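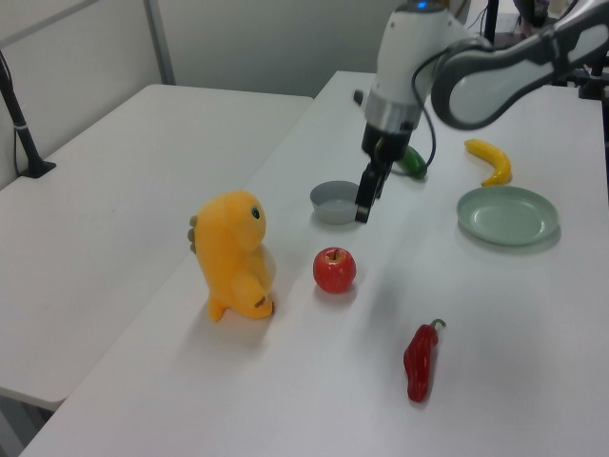 Bowl, plate, fruit, dinosaur. Fingers open, just over the tabletop.

Workshop tips: before you believe a gripper's spec sheet

Most of what gets printed about small grippers was measured on a steel block. If you plan to hand yours a pepper or a stuffed toy, test it on those and ignore the brochure until you're done. These are the habits I've settled into after comparing the Skurnex and Gustulitz two-finger units, plus a Liao controller I still don't fully trust.

Mix up the test objects. A round apple tries to squirt out of flat fingers. A chili pepper is thin and lies low, so it tells you whether the fingers can get down to the table without scraping it. Plush is the one the sales people skip. It squashes, the fingers keep closing, and the software may report a good grip on a pinch of fuzz.

Leave the dishes out. A shallow bowl next to the target shows you fast whether the open fingers are too wide for a crowded table. I lost a week to a gripper that did fine on bare tabletop and bumped every rim it came near.

Check the cable at full reach. Run the arm slowly to each corner of the table and watch the loop at the wrist. Too much slack and it drags things over. Too little and it pulls on the connector, and then you will blame the gripper for faults that are really in the plug.

Don't count a lift as a success. Lift, carry, set down, let go. The Gustulitz was lovely at the first part and sticky at the last. Over 4000 cycles on the rubber pads, claims the leaflet. Mine were shiny at 1376 and I changed them.

Write down the misses. Boglárka Vida keeps a paper sheet taped to the bench with one line per failure, and I copied her after noticing that my own memory favored whichever unit cost more.

Change one thing at a time. New fingers, new controller settings and a new lamp on the same morning will teach you nothing. I give each change 7 tries per object, and if the result is close I run it again before lunch.

Clamp the camera stand, then tighten it again an hour later. Ours sagged a hair in January and I spent 3 evenings retuning a grip that was fine.

Rozália Jakab thinks I'm too hard on the Skurnex, and says the soft-finger kit from Larkberg fixes the plush problem. Maybe. I've heard that about two other kits, and I'd like to see it drop the toy where it was told to before I pay for one.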